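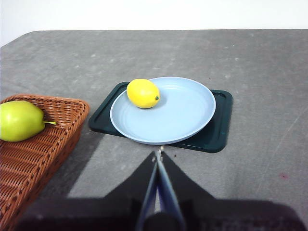

REVIEWS / Exhibitions

Gronstead Sculpture Biennial
25 Apr 2024

Went for the Bastora piece, 300 steel poles in a drained dock. Worth the trip. Loud in wind, really loud, get there before the coaches.

Skavik pavilion, less so. 2 hours of video, no chairs, captions too small to read. Left half way thru.

Audio guide (the Ansari handset) good on the outdoor works, useless indoors, kept loosing its place. Skip it and buy the map.

Cafe shuts at four. Three stars, mostly for the dock.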